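Retail Geography, week 2 – handout
Ekkachai Chaiyaporn

Notes to go with the lecture, not instead of it. Slides are up but missing the last two maps, will fix.

Where do shops go, and why there. Start with the old idea: people travel as little as they can for everyday things and further for rare things. Bread, milk, stamps – close by. Sofa, wedding suit – you'll get on a bus. From this you get a ladder of places, villages at the bottom, then market town, then city. Christaller is the name to know. Read the chapter in the pack before the seminar, it's short.

Two words you must be able to define:
Threshold – the least number of customers a shop needs to stay open.
Range – how far people will go for it.
If range is too small to reach the threshold, no shop. Or a van, or a market once a week.

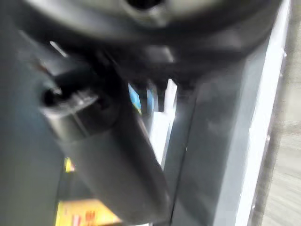 Page last changed: April

Case: Stultemura
Small town, 1,581 people at the last count. One main street, river on the west side, so the catchment is lopsided. Anyone over the water goes to Ernari because the bridge is at the Ernari end. On a plain circle map Stultemura looks as if it should hold three grocers. It holds one, Nilsuwan, plus the bakery. Circle maps ignore rivers. Also ignore hills, bus times, and where people's mothers live (see survey answers, next week).

When the second grocer closed, did people walk to Nilsuwan instead? Some did. Most with cars switched to the big store at Staltton for the main shop and used Nilsuwan for top-ups. So the last shop in a town doesn't simply inherit the trade. Remember this for the essay, every year people write the opposite.

Main shop / top-up shop
Main shop: planned, by car, big basket, price matters.
Top-up: on foot, small basket, often after 5 pm, price matters less than being open.
A shop that lives on top-ups stocks differently. Drinks, snacks, a bit of everything, not much depth in anything. Compare with the out-of-town store, long runs of the same line. 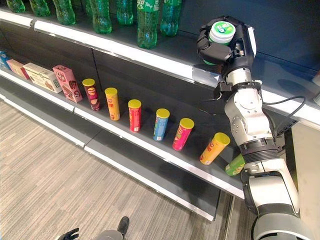
Green bottles on the upper shelf, small lidded container at right.

Shelf space is rent, sort of. Same logic as land in a town centre, the line that earns most per bit of shelf gets the best spot. Eye level is the high street, bottom shelf is the ring road. Don't push the comparison too far – a shelf can be changed overnight and a street cant.

Reilly, quickly
Two towns pull on the people between them. Bigger town pulls harder, distance weakens the pull. You can work out a breaking point where the pull is equal. Formula is on the slide, you won't be asked to derive it but you should be able to use it. Problems: treats population as if it were shops, assumes one road, says nothing about who has a car. Huff's version gives chances instead of a hard line. Better, needs more data.

Seminar task
Draw the catchment of any shop you know. Ask people where they came from, dont guess from a map. Mark barriers: main roads, railway, river. Then draw the circle you would have got from the theory and write 100 words on the difference. Pairs are fine, hand in one sheet with both names.

Reading: chapter 7 in the pack, plus the Stultemura survey notes. Skip the apendix.

Next week: markets and vans, periodic trade. Bring the sheet.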